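분류: 관광지리 · 도시 보행 연구 > 논문 전문
읽는 시간 25분

4. 방문객의 이동 경로와 체류: 아르네크 구시가의 경우

4.1 조사 지역

아르네크(Arneck)의 구시가는 강 북쪽 비탈에 놓여 있다. 비탈 위쪽의 성채 지구를 현지에서는 펠베르크(Velberg)라고 부르고, 강가의 낮은 지대는 따로 정해진 이름 없이 아래 부두로 통한다. 두 지구를 잇는 길은 오래된 계단길과 골목이 대부분이며 차량이 다닐 수 있는 도로는 서쪽으로 크게 돌아가는 순환로 하나뿐이다. 강 건너편에는 창고 건물을 개조한 숙박 시설과 식당이 모여 있고, 메사로시(Mészáros) 다리가 이곳과 아래 부두를 연결한다. 다리는 보행자와 자전거만 통행할 수 있다.

관광 안내 책자에서 이 도시는 대개 위에서 아래로 소개된다. 성채 전망대에서 시작해 시장 광장과 염색공 골목을 지나 부두에 이르고, 유람선을 타거나 다리를 건너 일정을 마치는 순서다. 시의 보행 안내 표지도 같은 순서를 전제로 설치되었다. 표지의 번호는 전망대에서 시작하며, 내려오는 방향에서 볼 때 글자가 정면으로 보이도록 세워진 것이 많다. 반대로 부두에서 올라오는 사람은 표지의 뒷면을 먼저 만난다.

본 장에서는 방문객이 실제로 이 순서를 따르는지, 따르지 않는다면 어디에서 갈라지는지를 살펴본다. 앞 장에서 다룬 숙박 통계는 방문객이 어느 지구에서 잠을 자는지만 보여 주며, 낮 동안 어디를 거쳐 갔는지에 대해서는 정보를 주지 않는다. 유람선 운영사 나네소(Naneso)의 승선 기록도 마찬가지로 승선 시점 전후의 이동을 알려 주지 않는다. 경로에 관한 자료는 별도로 수집해야 했다.

4.2 자료와 방법

조사는 두 가지 방법을 함께 사용하였다. 첫째는 방문객이 직접 기입하는 경로 기록지이다. 기록지는 구시가의 약도를 접이식 한 장에 인쇄한 것으로, 응답자가 걸은 길을 선으로 표시하고 멈춘 곳에 점을 찍도록 하였다. 뒷면에는 동행 인원, 숙박 여부, 이전 방문 경험, 출발 지점과 마지막 지점을 묻는 문항을 두었다. 배포한 기록지는 모두 3000부이고, 이 가운데 경로를 판독할 수 있는 1369부를 분석에 사용하였다. 선이 약도 밖으로 벗어나 다시 들어온 지점을 알 수 없는 기록지, 출발 지점만 적혀 있는 기록지는 제외하였다.

배포 장소는 성채 전망대 매표소, 시장 광장의 안내소, 아래 부두의 선착장, 메사로시 다리 남단, 순환로의 버스 정류장이다. 숙박 시설에서의 배포도 검토하였으나 시설마다 협조 정도가 달라 표본이 한쪽으로 치우칠 우려가 있어 제외하였다. 회수함은 배포 장소와 같은 곳에 두었으며, 응답자는 어느 회수함에 넣어도 무방하였다. 회수함의 위치는 응답자의 마지막 지점을 추정하는 보조 자료로 사용하였다. 문항에 적힌 마지막 지점과 회수함 위치가 다를 때에는 문항의 답을 우선하였다.

둘째는 고정 지점 관찰이다. 구시가 안의 갈림길과 계단 입구 25곳을 관찰 지점으로 정하고, 각 지점에서 방문객이 어느 방향으로 움직이는지를 기록하였다. 관찰자는 통과 방향과 머무른 시간만 적었고 개인을 식별할 수 있는 사항은 적지 않았다. 주민과 방문객을 겉모습으로 구분하는 일은 한계가 분명하므로, 지도나 안내 책자를 들고 있거나 안내자를 따라가는 등 행동으로 판단할 수 있는 경우에만 방문객으로 기록하였다. 따라서 관찰 자료에서 방문객 수는 실제보다 적게 잡혔을 것이며, 본 장에서는 이 자료를 절대량이 아닌 방향의 비교에만 사용한다.

조사표의 초안과 판독 규칙은 유디트 데아크(Judit Deák)가 작성하였다. 판독은 두 사람이 따로 수행한 뒤 대조하였고, 의견이 갈린 기록지는 세 번째 판독자가 결정하였다. 의견이 갈린 사례는 대부분 염색공 골목과 그 동쪽의 나란한 골목을 구별하지 못한 경우였다. 약도의 축척에서는 두 골목의 간격이 연필 선의 굵기와 큰 차이가 나지 않는다. 이후의 분석에서는 두 골목을 하나의 구간으로 합쳤다.

4.3 경로의 유형

판독한 경로는 출발 지점, 진행 방향, 강을 건넜는지 여부를 기준으로 다섯 유형으로 나누었다.

하강형은 성채 지구에서 출발하여 부두에서 끝나는 경로다. 안내 책자의 순서와 일치하며 단체 방문객에게서 두드러졌다. 단체 버스는 순환로를 이용해 전망대 아래 주차장에 승객을 내려 주고, 빈 차로 부두에 내려가 기다린다. 단체의 경로는 이러한 운행 방식에 따라 정해지는 측면이 크고, 개인이 선택한 결과로 해석하기는 어렵다.

왕복형은 부두에서 출발해 위로 올라갔다가 다시 부두로 돌아오는 경로다. 강 건너편에서 묵는 개인 방문객과 유람선 이용객이 주로 이 유형에 속한다. 올라가는 길과 내려오는 길이 같은 경우보다 다른 경우가 많았다. 올라갈 때는 폭이 넓고 경사가 고른 시장 계단을 쓰고, 내려올 때는 좁은 골목을 택하는 경향이 있었다. 기록지 여백에 이유를 적은 응답자들은 내려올 때는 길을 잘못 들어도 강 쪽으로만 가면 된다고 썼다.

중턱형은 시장 광장까지만 올라갔다가 돌아오는 경로다. 성채 지구에 도달하지 않으므로 입장권 판매 자료에는 나타나지 않는 집단이다. 어린이를 동반한 응답자와 고령 응답자에게서 자주 나타났으나, 재방문객 중에도 이 유형이 적지 않았다. 이들에게 시장 광장은 중간 지점이 아니라 목적지였던 것으로 보인다.

강변형은 비탈을 오르지 않고 부두와 다리, 강 건너편을 오가는 경로다. 체류 시간은 길지만 이동 거리는 짧고, 멈춘 곳을 나타내는 점이 식당과 선착장 사이의 좁은 구간에 몰려 있다. 오후 늦게 출발한 응답자 가운데 이 유형의 비중이 컸다.

분산형은 위의 어느 것에도 들지 않는 경로다. 순환로의 버스를 여러 번 이용하거나, 같은 지점을 두 번 이상 지나거나, 주택가의 뒷길을 따라 성채 동쪽까지 간 경우가 포함된다. 이 유형은 내부의 차이가 커서 하나의 집단으로 해석하지 않는다.

4.4 갈림길에서의 선택

경로가 갈라지는 지점은 구시가 전체에 고르게 퍼져 있지 않다. 관찰 지점 가운데 방향이 뚜렷하게 나뉘는 곳은 시장 광장의 남쪽 모서리와 부두의 계단 입구였다. 나머지 지점에서는 대다수가 한 방향으로 움직였고, 반대 방향의 이동은 길을 잘못 들었다가 돌아오는 경우가 많았다.

시장 광장의 남쪽 모서리에서는 길이 세 갈래로 나뉜다. 왼쪽은 염색공 골목, 가운데는 시장 계단, 오른쪽은 작은 예배당을 지나 순환로로 나가는 길이다. 안내 표지는 염색공 골목을 가리키지만 광장에서 먼저 눈에 들어오는 것은 계단 너머의 강이다. 개인 방문객은 이곳에서 걸음을 늦추거나 멈추는 일이 잦았고, 멈춘 뒤에는 계단을 택하는 쪽이 더 많았다. 안내자가 있는 단체는 멈추지 않고 골목으로 들어갔다.

부두의 계단 입구는 사정이 다르다. 식당의 야외 좌석이 입구 양쪽까지 나와 있어 강가를 따라 걷는 사람에게는 계단이 식당에 딸린 공간처럼 보인다. 관찰 기록에는 입구 앞에서 지도를 확인한 뒤 그대로 지나쳐 다음 골목에서 올라가는 사례가 반복해서 나온다. 좌석을 치우는 1월의 보충 관찰에서는 같은 행동이 드물었다. 다만 겨울철에는 방문객의 구성도 달라지므로 이 차이를 좌석의 영향만으로 돌릴 수는 없다.

시간대도 선택에 영향을 준다. 오전에는 내려가는 흐름이 우세하고, 유람선이 잇달아 들어오는 오후 3시 이후에는 올라가는 흐름이 늘어난다. 두 흐름이 좁은 구간에서 만나는 시간이 가장 혼잡하다. 주민 단체가 제출한 민원도 이 시간대의 골목 통행에 집중되어 있다. 민원의 내용은 소음보다 통행 방해가 많았고, 그중에서도 계단에 앉아 쉬는 사람 때문에 짐을 들고 지나가기 어렵다는 지적이 반복되었다.

4.5 멈춤과 체류

경로 기록지의 점은 응답자가 스스로 멈추었다고 여긴 곳이며, 실제로 멈춘 곳 전부를 뜻하지는 않는다. 관찰 기록과 비교하면 응답자는 식당, 전망대, 상점에서의 멈춤은 빠짐없이 표시한 반면, 계단에서 숨을 고르거나 길을 확인하느라 멈춘 일은 잘 표시하지 않았다. 두 자료의 차이는 그 자체로 쓸모가 있다. 관찰에는 나타나지만 기록지에는 나타나지 않는 멈춤은 방문객이 원해서 머문 것이 아닐 가능성이 높다.

이러한 멈춤이 모이는 곳은 시장 계단의 중간 층계참, 염색공 골목 위쪽의 굽이, 성채 지구의 서쪽 문 앞이다. 층계참에는 앉을 곳이 없어 사람들이 계단 가장자리에 앉는다. 굽이에서는 앞이 보이지 않아 길이 이어지는지 확인하느라 멈춘다. 서쪽 문 앞에서는 매표소가 문 안쪽에 있는지 바깥쪽에 있는지 알 수 없어 서성이는 사람이 많았다.

체류 시간은 유형에 따라 차이가 난다. 하강형의 체류는 전망대와 부두의 양 끝에 몰리고 중간 구간은 통과에 그친다. 왕복형은 올라가는 동안 여러 곳에서 짧게 머물고 내려와서는 부두에서 길게 머문다. 중턱형의 체류는 시장 광장에 집중된다. 광장 주변의 상점주들은 단체가 지나가는 시간보다 단체가 지나간 뒤에 매출이 오른다고 답하였는데, 이는 중턱형 방문객이 혼잡을 피해 광장에 들어오는 시간과 맞물린다.

첫 방문과 재방문의 차이는 예상보다 작았다. 재방문객은 전망대를 생략하는 경우가 더 많았으나, 그만큼 다른 지구로 이동 범위를 넓히지는 않았다. 구시가 동쪽의 주택가와 성채 뒤편의 과수원 길은 재방문객의 기록에서도 거의 비어 있다. 시의 관광 계획은 이 두 곳을 분산 유도 지역으로 지정하고 있으나, 현재의 표지 체계에서는 두 곳으로 향하는 갈림길에 안내가 없다.

그림 4. 갈색 판지 위의 나무 큐브와 두 손가락 그리퍼를 단 로봇 팔.

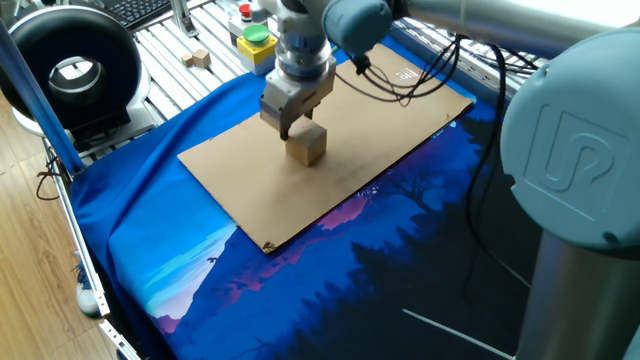
4.6 안내 체계에 대한 검토

앞 절의 결과를 안내 체계와 견주어 보면 몇 가지 문제가 드러난다. 표지의 번호가 한 방향만을 전제한다는 점이 우선 지적되어야 한다. 왕복형 방문객은 마지막 번호에서 시작해 거꾸로 읽게 되고, 중간에 번호가 빠진 것처럼 보이면 길을 잘못 들었다고 생각한다. 기록지의 여백에 이 점을 적은 응답자가 있었고, 관찰 중에 같은 질문을 받은 관찰자도 있었다. 번호를 없애고 지명과 걸어서 걸리는 시간을 적는 방식이 더 적합하다고 판단된다.

소요 시간의 표기에는 주의가 필요하다. 현재의 표지는 수평 거리를 기준으로 시간을 계산하고 있어 계단 구간에서는 실제보다 짧게 적혀 있다. 펠베르크로 올라가는 구간과 내려오는 구간의 시간을 따로 표기하고, 계단이 포함된 구간에는 이를 알리는 기호를 붙여야 한다. 유아차나 바퀴 달린 여행 가방을 가진 방문객이 시장 계단의 중간에서 되돌아 내려오는 모습은 관찰 기간 내내 나타났다. 이들에게 필요한 정보는 순환로 버스의 정류장 위치인데, 부두의 안내판에는 정류장이 표시되어 있지 않다.

선착장의 안내도 보완할 여지가 있다. 나네소의 승선권 뒷면에는 구시가 약도가 인쇄되어 있으나 메사로시 다리와 선착장만 표시되어 있고 비탈의 길은 생략되어 있다. 강변형 방문객 일부는 위로 올라가는 길이 순환로뿐이라고 알고 있었다. 약도에 시장 계단과 염색공 골목을 추가하는 일은 큰 비용 없이 가능하다. 다만 그 결과로 오후의 상승 흐름이 더 늘어난다면 이미 혼잡한 구간의 부담이 커질 수 있다. 승선 시간에 따라 권하는 경로를 달리하는 방안도 함께 검토할 필요가 있다.

4.7 자료의 한계

기록지의 응답자는 약도를 읽고 선을 그을 의향이 있는 사람들이다. 단체 방문객은 일정이 빠듯하여 응답이 적었고, 단체 한 곳에서 안내자가 대신 그린 것으로 보이는 거의 같은 기록지가 여러 부 들어오기도 하였다. 이러한 기록지는 한 부만 남기고 제외하였다. 언어의 문제도 있다. 문항은 네 개 언어로 제공하였으나 약도의 지명은 현지어로만 적었으므로, 지명을 읽지 못하는 응답자는 위치를 잘못 표시했을 수 있다.

비가 오는 동안에는 배포를 중단하였다. 우천 시의 경로는 관찰 자료로만 파악할 수 있으며, 젖은 계단을 피하려는 이동이 평상시의 경로와 얼마나 다른지는 본 자료로 답할 수 없다. 야간의 이동도 조사에 포함되지 않았다. 부두의 식당이 문을 닫는 밤 11시 이후 강 건너편 숙소로 돌아가는 흐름에 대해서는 메사로시 다리의 통행 계측 자료가 남아 있으며, 5장에서 따로 다룬다.

문의: 편집실 | © 관광지리 연구 모임. 무단 전재를 금합니다. | 맨 위로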